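Books by the Bagful: Packing Up for the Brirnthorpe Swap

Amarachi Ibrahim 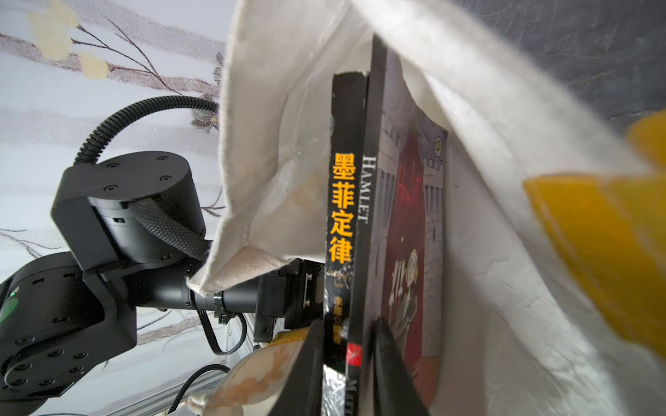 The Brirnthorpe book swap takes place twice a year, in May and again in the fall. Between the two, whatever is left over goes into bags and moves on to the reading room at Paditz. I have been doing the sorting since the spring before last, mostly in the evenings, and this page is a short record of how the bags get filled.

We stopped using boxes after the first year. A box of paperbacks is heavier than it looks and the bottoms gave out on the stairs. Canvas totes are easier to carry, they fold flat when empty, and they can go in the wash. The Løken bags we started with have short handles, so I now ask for the longer kind when people offer to donate.

Books go in upright, spines facing the same way. A black copy of Hamlet, with castle walls and pale skeletal figures on the cover, went in next to a black paperback of 墨菲定律 (Murphy's Law). The paperback's spine is scuffed and a little frayed, but worn spines are fine for Paditz. Loose pages are not, and those books stay behind for repair.

I don't sort by language. We tried it once and ended up with two half-empty bags and one that was too heavy to lift. Size works better — tall books against the back, small paperbacks in front, and anything with a bent cover in the middle where the others hold it flat.

The oldest book this time was a 1967 garden guide, which I set aside for the local shelf. Atlases and cookbooks go separately, flat, in a crate.

If you have bags to spare, leave them folded on the shelf by the side door. Please check the pockets first. The next collection for Paditz is on Friday, June 29, 2018, and the door will be open from 2 o'clock.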